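El orden como producto

Llevo desde febrero recibiendo el mismo consejo por todas partes: que ordene. Que ordene el trastero, el correo, los cajones de la cocina y, si me sobra una tarde, la vida. Me lo dice la newsletter del banco, me lo dice mi cuñada y me lo dice una empresa, Sollix, que vende cajas apilables y además un curso para aprender a usarlas. Un curso para usar cajas. He leído el temario entero y sigo sin saber qué se estudia en el segundo módulo.

No tengo nada contra las cajas. En casa hay bastantes, casi todas de zapatos. Lo que no me creo es la promesa que viene pegada a la tapa: que al clasificar los calcetines por tonos dormiré mejor, discutiré menos y por fin empezaré a leer a los rusos. He probado. Los calcetines estuvieron clasificados 3 semanas y los rusos siguen donde estaban, en la balda de arriba, muy ordenados, eso sí.

La versión cara del asunto se llama método Pikus. Consiste en dar a cada objeto de la casa una "residencia" y devolverlo allí antes de las diez de la noche. Quien lo sigue paga 80 euros por una visita inicial en la que una persona muy amable te abre los armarios y suspira. En mi escalera lo han contratado dos vecinos. Uno está encantado. El otro no encuentra el sacacorchos desde entonces, y cuando se lo pregunté me contestó que seguramente está en su residencia, pero que no recuerda cuál le asignaron.

Mi sospecha es que estas cosas venden un alivio de muy corta duración. Vacías un cajón, lo ves limpio, te sientes otra persona y a los diez días el cajón vuelve a tener pilas gastadas, gomas y la llave de un candado que ya no existe. Entonces la culpa es tuya, por no mantener el sistema - el sistema nunca falla - y te ofrecen el nivel avanzado.

También me irrita el vocabulario. En la tienda Abubakari, donde toda la vida he comprado tornillos y barniz, han puesto una estantería con un cartel que dice "soluciones de calma". Son cestas. Las mismas que antes estaban al fondo, junto a las escobas, y bastante más baratas. Pregunté si las otras escobas daban nervios y no les hizo gracia.

Hay quien alega que en los talleres y en las fábricas el orden se toma muy en serio, y es verdad, pero allí responde a algo concreto: que el siguiente turno encuentre la pieza y que nadie se corte. A un mecánico no le he oído jamás hablar de la energía de un cajón. Los recipientes del trabajo están rayados y sucios por dentro, y cumplen.

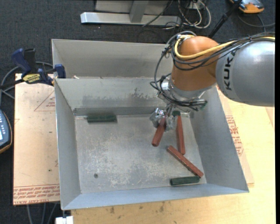
Barras rojas y bloques verdes en un cajón de chapa bastante trotado.

De todo lo que he leído estos meses salvo un folleto, el de Stamach, una tienda de muebles de segunda mano que recomienda, antes de comprar otra estantería, sacar de casa lo que ya no se usa. Supongo que a su negocio tampoco le viene mal, porque se lo quedan ellos y lo venden. Aun así les llevé una mesita y una lámpara coja, y por la mesita me dieron algo.

El trastero sigue igual. Hay una caja con cables que no pienso abrir, y otra encima que pone "cables buenos".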